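How to prepare for your first hill race

Posted November 17, 2022

I started to run in the hills when I was already not so young, and I made most of the mistakes which are possible. The club in Revdale has asked for a short guide for new members, so I wrote down what I do before a race and during it. It is meant for short and medium courses, where you are out for one or two hours.

1. Read the race page twice

The first time you read for the distance and the climb. The second time you read for the kit. For the Grarden Hill Race the list is short: waterproof jacket with taped seams, whistle, map, compass, hat and gloves. At Erkel they also want waterproof trousers, and they do check. A friend of mine was sent back to his car five minutes before the start and he did not run.

2. Look at the climb, not only the distance

A course of 10 kilometres with 300 metres of climb is a normal morning. The same distance with nearly 1,000 metres is a different sport. If your usual road time for 10 kilometres is under one hour, please do not expect it here.
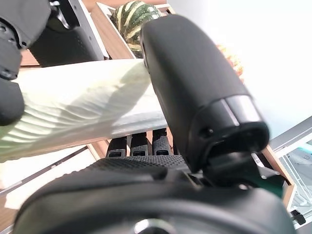
3. Train on the ground you will race on

Once a week, go to a steep slope with grass or loose stone. Go up for 60 seconds at a hard effort, walk down, and repeat this 5 times. After two or three weeks you can run down also, but begin slowly. The downhill is what makes the legs sore, much more than the climb, and it needs more practice than people think.

When you go down, keep your steps short and your arms a little wide. Look a few metres in front of you and not at your toes. On wet grass I go slightly sideways, like on skis.

4. Walk when it is steep

Everybody walks, also the fast ones. Put your hands on your knees, push, and keep the same rhythm. When the slope becomes less, start to run again straight away. Many places are lost there by runners who continue to walk because it feels nice.

5. Eat early and keep it simple

I have porridge three hours before the start and a banana one hour before. In the race I carry two small gels and half a litre of water. If you want to try some new food, try it in training first. My worst day was the Dubey Ridge race in March, when I had a big plate of sausages the evening before and a new kind of energy bar on the first climb.

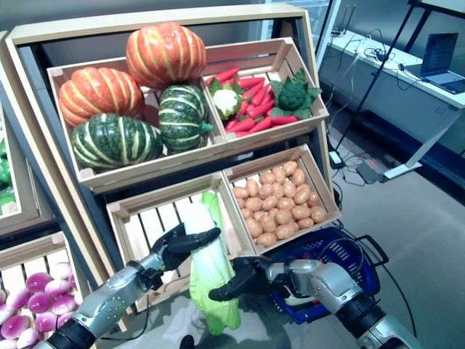 6. Know the way yourself

Do not trust that the runner in front knows the route. In mist you may lose him in a few seconds, or he may be lost too. The evening before, go over the map with your finger and write the bearings of the main turns on a piece of tape. I stick it on the inside of my sleeve.

If you are not sure where you are, stop. Go back to the last place you recognized. And if you retire from the race, you must report to the finish, even when you are tired and your car is closer. Otherwise people will go out to search for you.

7. After the finish

Put on dry clothes before you start to talk with the others. Drink something warm, and walk a bit before the drive home. The shoes should be washed the same day, with cold water and an old brush, and filled with newspaper. Not on the heater, the glue does not like it.

The start times for the spring races are on the club calendar, and the kit lists will be added when we receive them.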